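Laundry and Clothing Care > Folding and Storage

Thread: Cuffs going slack on ribbed socks. Is it the folding?

hustorham_hal
Joined: February
I have 11 pairs of the same light blue ribbed crew socks, bought in one go so I would never have to match them. They are mostly cotton. After a year or so the cuffs on most of them have gone loose and they slide down inside my boots by lunch. The feet are fine, no holes, heels still thick.

I have always paired them by laying one on top of the other and turning the cuff of the outer one down over both. My sister says that is what killed them. I say it is the dryer. Who is right, and is there a way to store them that doesn't use the cuff at all?

Grindholm
Your sister. The elastic in a ribbed cuff is meant to stretch around a leg for a day and then rest. If you turn it over a wad of two socks it stays stretched until you wear it again. With 11 pairs in rotation that could be a week and a half in the drawer under tension.

Lay them flat, fold in thirds, stand them on end in the drawer. Done.

marisol_k
I don't agree with Grindholm. I have cuffed my socks for my entire adult life and the ones that go slack are the ones that go through the dryer on high. My husband's are cuffed the same way and hang dried, and his still hold up. Same brand, same drawer.

What temperature are you drying at, Hal?

hustorham_hal
Whatever "normal" is on my machine. It comes out pretty hot. I don't wash them hot though, 80 degrees on the dial, and that's Fahrenheit before anybody yells at me.

Grindholm
Then you have two problems. Heat makes it worse, I'll give marisol that. But it doesn't let the folding off the hook.

Elie Ghanem
I did alterations and mending in Prudmont for years and saw a lot of socks, so here is how I look at one before deciding if it's worth keeping.

Hold it up lengthwise by the toe and the cuff and let the middle hang. A sock with life left in it will sag at the heel and not much anywhere else. Then look at the rim of the opening. Some fuzz on the loops is ordinary wear. If you see thin clear threads poking out, that is the elastic breaking, and no way of folding will bring it back.

Check where the ribbing ends, too. The ribs do a lot of the gripping and they can be tired while the foot is still good.

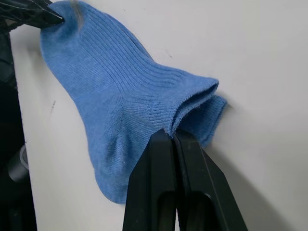
Blue ribbed sock held out lengthwise, cuff doubled back. Note the fuzzy rim and the droop at what looks like the heel or lower foot.

The fold at the opening is the part people argue about. If you leave a cuff doubled over like that in the drawer, it should at least be doubled over itself and nothing else. Around a second sock is where the strain comes from. So I am mostly with Grindholm, but I wouldn't throw out marisol's point, as I have seen dryer heat ruin socks that were never folded in any way.

marisol_k
Thank you. I would also like to know how anyone keeps flat folded socks paired. Mine come apart the second somebody digs in the drawer.

Grindholm
Dividers. Or a shoebox lid. Mine has held up since the last move.

tk_prudmont
Small thing on the blue one in Elie's post, there's a grey smudge up near the narrow end. Mine get those at the toes too. I get them out with dish soap rubbed in dry before the wash. Bleach will eat the elastic, so don't.

Elie Ghanem
Dish soap is good. Go lightly on ribbing and rub along the ribs — across them you rough up the knit.

hustorham_hal
OK, went through the whole drawer last night with Elie's test. Two pairs have the clear threads coming out and went in the rag bin. The rest have fuzz but no threads. I washed them cool, shaped the cuffs by hand and hung them by the toes over the tub.

Question for Grindholm, thirds starting from which end?

Grindholm
Toe first, up to where the ribbing starts. Then fold once more toward the cuff. The cuff ends up flat on the outside with nothing pulling at it.

sockdrawer_sebastian
I hang mine by the cuff and have for years. By the toe you get a clip mark right where it rubs in a shoe.

marisol_k
By the cuff you get a clip mark in the elastic, Sebastian. Drape them over the bar if you hate clips.

sockdrawer_sebastian
Draped takes until the next day in my apartment. I'll stay with the cuff.

hustorham_hal
I used clips at the toe and didn't notice a mark, but these are thick. Folded them Grindholm's way and they take up less of the drawer than before. I'll post again once they've been through a few washes. My sister has been told.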